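Gullby hardwax oil for tables and worktops, clear satin

Reviewed by Natália Amaral

I bought this to redo a kitchen table that had been varnished years ago and was going yellow and flaky where people rest their arms. I wanted something I could patch later without stripping the whole top again, and Gullby was the cheapest hardwax oil I could find in a small tin. I paid 342 kroner for it, against 419 for the Haddad version in the same size.

Getting the old varnish off took far longer than the oiling. I sanded back to bare wood, finishing with a fine paper, then hoovered and wiped down with a barely damp cloth. The tin says not to go too fine or the oil won't soak in. I'd agree with that, as one corner I had fussed over stayed patchy until I went back and keyed it again.

The oil itself is thin and easy to spread. It smells fairly strong for the first evening, so open a window, and put the used rags outside in water as the tin tells you. I put it on with a white pad and wiped off the extra after a quarter of an hour. It needed 2 coats. The tin claims one will do on hard woods, but my table still looked dull near the ends after the first. Leave it overnight between coats, even if it feels dry by teatime.

Colour was my main worry. Most clear oils turn pale wood orange, and I had a bad time with Rulora a few years back on a shelf that ended up looking like pine from a sauna. Gullby does warm things up slightly – less than I feared – and the grain stands out more.

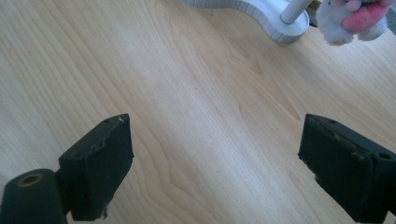

Pale wood with a soft sheen and darker streaks in the grain.

The satin is on the matt side of satin. If you like a proper shine you will be let down, and a third coat on a test piece made no difference that I could see.

As for wear, I finished in April and the table has been used for every meal since. Water beads up and wipes off. Red wine left for an hour came away clean. A hot pan left a faint white ring, which I rubbed out with a grey pad and a few drops of oil. Turmeric did stain, and I've stopped trying to shift it.

My one real complaint is the lid. It bends when you lever it up and never seals properly again, so the leftover oil had skinned over when I went back to it. Pour what's left into a small jar with a good lid.

Gekel sell the same size for 440, and I may try theirs next time for the screw top alone. For the finish, though, I'd be happy to use Gullby again on anything pale.

Four out of five.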